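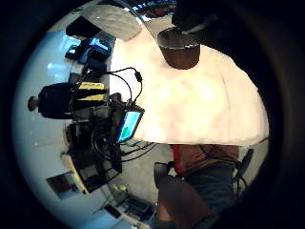

흰 천을 덮은 큰 테이블과 갈색 컵, 점검 당일

공용 작업실 안전 점검표 및 의견
점검일: 2023년 6월 4일
점검자: Sunita Semwal
확인: 공병철

1. 테이블
- 천이 바닥에 끌리지 않는가: 양호
- 천에 주름이 없는가: 보완. 조금 주름이 있습니다. 컵을 세우는 자리는 손으로 펴 주세요.
- 컵과 전자기기 사이에 거리가 있는가: 보완. 컵에 물을 넣을 때는 기기를 먼저 다른 곳으로 옮기기를 부탁드립니다.

2. 전선
- 테이블 위를 지나는 전선: 보완. 화면 기기의 검은 케이블이 테이블 위로 둥글게 올라와 있습니다. 팔에 걸릴 수 있으므로 뒤쪽으로 모아서 묶어야 합니다.
- 멀티탭 용량: 확인 못 함. 표시를 읽기 어려워서 Aarti Singhal 님에게 문의하였습니다.

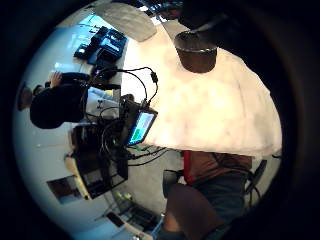 시설안전팀 | Caletti 공용 작업실 담당

3. 장비와 통로
- 장비를 모아 둔 곳에 먼지가 없는가: 양호
- 통로 폭 600mm 이상: 양호. 줄자로 두 곳을 재었고, 두 곳 모두 기준을 넘었습니다.
- 화면 기기의 위치: 보완. 테이블 모서리에 가깝습니다. 안쪽으로 20cm 옮기는 것을 권합니다.

4. 꽃과 식물
- 꽃을 다룰 때 장갑을 끼는가: 양호. 줄기에 가시가 있는 꽃도 가끔 들어오므로 계속 지켜 주시면 감사하겠습니다. 줄기가 긴 꽃다발을 들고 움직일 때에는 앉아 있는 사람의 얼굴 높이를 조심해야 합니다.

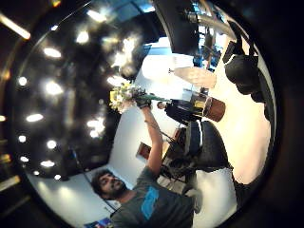
자른 줄기와 잎은 바닥에 두지 말고 바로 버려 주세요. 젖은 잎을 밟으면 많이 미끄럽습니다. 지난 1월 점검 때에도 같은 의견을 적었습니다.

5. 의자와 가방
- 의자 바퀴와 등받이: 양호
- 가방 보관: 보완. 가방은 사람이 지나가는 쪽에 걸지 말고 끈을 짧게 정리해 주세요.

재점검은 보완 항목만 합니다. 전선을 묶는 끈은 Seema Tripathi 님에게 받으시면 됩니다.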